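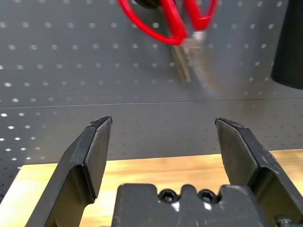 Pegboard tool storage

Skondinum Home Workshop Storage Hand tools Index
Search this site Enter a word Go

Pegboard (also called perforated board) is a flat sheet with a regular grid of holes, fixed to a wall or to the back of a bench so that tools can be hung from it. It is found in workshops, garages, school rooms and laboratories. The sheet may be hardboard, steel or plastic. Hooks, pins and small shelves fit into the holes and can be moved without new drilling.

Hanging scissors

Scissors are among the tools most often kept on a pegboard, as the handle loops go over a plain hook. They are normally hung with the blades down. Handles in a strong color, such as red, stand out against a dark board and make a missing pair easier to notice. Short hooks hold one pair; longer hooks hold several but tend to tip forward under load.

Shelves and cases

Small parts, bits and sockets do not hang well and are kept in flat cases on a shelf or on the bench itself. A case with a lid keeps out dust - a common problem where wood is cut nearby.

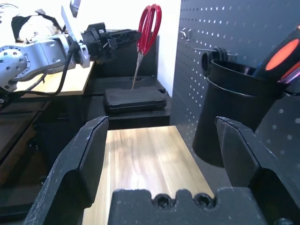
Red-handled scissors, points down, at a flat black case on a dark shelf.

The bench in front

A bench placed against a pegboard serves as the working surface and as the place where tools rest between uses. Light wood is often chosen for the top because dark tools show up well on it. A deep bench makes the upper rows of hooks harder to reach. The Imotar bench guide sets the top row no higher than 1,580 mm from the floor and the bench no deeper than 70 cm.

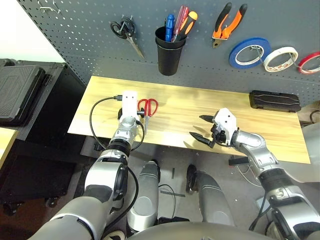
Wooden tabletop with scissors and a black case, in front of a gray pegboard.

Returning tools

Many shops paint or tape an outline of each tool on the board - a "shadow" - to mark its place. Others use printed labels under the hooks. At the end of a work period the bench is cleared and each tool goes back to its own hook.

See also: Bench top; Tool chest; French cleat

Page last changed October 14, 2018
Contact | Copyright Skondinum | Back to top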